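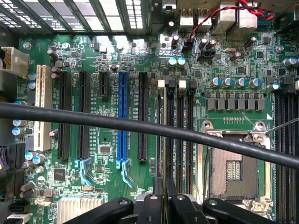 Inside a Desktop Computer: The Motherboard

A desktop computer is a metal or plastic box with many separate parts inside it. Almost all of those parts connect to one large, flat board called the motherboard. If you take the side panel off the case and lay the case down, the motherboard is the big green sheet facing you. Not every motherboard is green. Some are black, blue or brown, and the color makes no difference to how the board works.

What the board is made of

The board itself is made from layers of glass fiber and resin, pressed together. Between and on top of the layers are very thin strips of copper. These strips are called traces. A trace does the same job as a wire: it carries electricity from one part to another. Traces are used because loose wires for every connection would not fit in the case.

The white letters and numbers printed on a board are labels. They tell the people who build and repair computers which part goes where. A label starting with C usually marks a capacitor, and one starting with R usually marks a resistor.

Parts you can find

Processor socket. The processor does the calculating. It sits in a square holder called a socket. A processor gets hot, so in a working computer it is normally covered by a block of metal and a fan.

Memory slots. These are long, narrow slots. Memory holds the information the computer is using right now. When the power goes off, ordinary memory is cleared.

Expansion slots. Extra circuit boards, called cards, plug in here. A card can add better graphics or sound.

Capacitors. Many of these look like tiny cans standing on end. A capacitor stores a small amount of electricity and lets it out again very quickly, which keeps the supply steady. Some are silver with a colored top and others are dark.

Ports. USB ports and the network port are at the edge of the board, so that they line up with openings in the back of the case.

Headers. A header is a small set of pins. Thin wires, often red and black, plug into headers to run things such as fans.

Power connector. A thick bundle of wires plugs in here and brings electricity to the board.

Why the case has holes

Electricity moving through the parts makes heat. Air has to get in and out, so the metal of the case has vents cut in it. The processor in our Drastholm classroom computer can reach up to 70 degrees Celsius when it is working hard - much too hot to touch.

Screws hold the board in place. Underneath, short metal posts keep it away from the case. If the back of the board touched bare metal, electricity could take the wrong path and damage it.

Looking inside safely

Ask an adult first. The computer must be switched off and unplugged. Never open the power supply, the metal box that the thick bundle of wires comes from - it can hold a dangerous charge even when unplugged. Touch only the edges of the motherboard.

Words to know

Trace: a thin copper path on a circuit board.
Socket: the holder for a processor.
Header: a group of pins for a small plug.
Port: an opening for a cable from outside the case.

Rosdale Children's Science Pages, Sheet 163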